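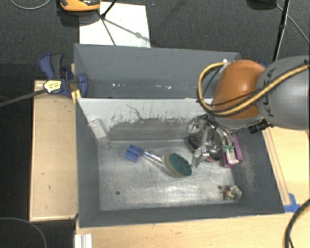 Studienreisen für Lehrkräfte: Der Bericht danach zählt mehr als das Programm

13. April 2022

Wer an einer Berufsschule unterrichtet, fährt selten auf Kosten des Trägers ins Ausland. Wenn es doch klappt, sind es meist fünf Tage, drei Schulen, zwei Betriebe und ein Abendessen. Ich war im September mit einer Gruppe von 13 Kolleginnen und Kollegen unterwegs und halte solche Reisen weiterhin für sinnvoll. Der Zuschuss betrug 659 Euro pro Person, den Rest zahlte die Schule.

Mich stört, was nach der Rückkehr geschieht. Der Abschlussbericht hat bei uns zwei Seiten, er geht an den Träger und wird abgelegt. Im Kollegium liest ihn kaum jemand. Lizelle Zulu, die unsere Gruppe geleitet hat, wollte eine Fachkonferenz dafür ansetzen. Es fand sich kein Termin — vor den Prüfungen nicht und danach auch nicht.
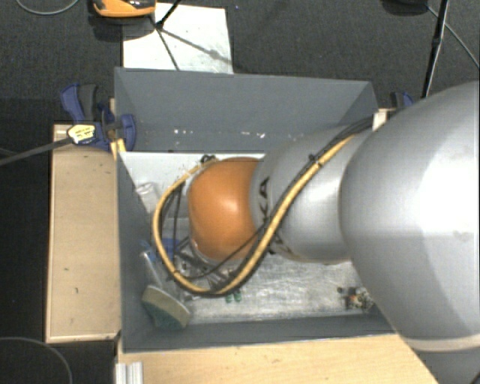

Was sich ändern müsste

Erstens sollte der Antrag schon festlegen, wann und vor wem berichtet wird. Eine Doppelstunde im Kollegium reicht. Ohne diesen Termin sollte es kein Geld geben.

Zweitens brauchen die Teilnehmer Zeit, etwas auszuprobieren. In einem der besuchten Betriebe, bei Kröger, betreuen Auszubildende des dritten Jahres die des ersten einen halben Tag pro Woche. Das ließe sich bei uns übernehmen, aber dafür muss jemand den Stundenplan anfassen, und das kostet Entlastungsstunden.

Drittens sollten nicht immer dieselben fahren. Bei uns waren vier von 13 zum dritten Mal dabei. Wer neu an der Schule ist, erfährt von der Ausschreibung oft erst nach Ablauf der Frist. Ein Aushang im Lehrerzimmer, vier Wochen vorher, wäre ein Anfang.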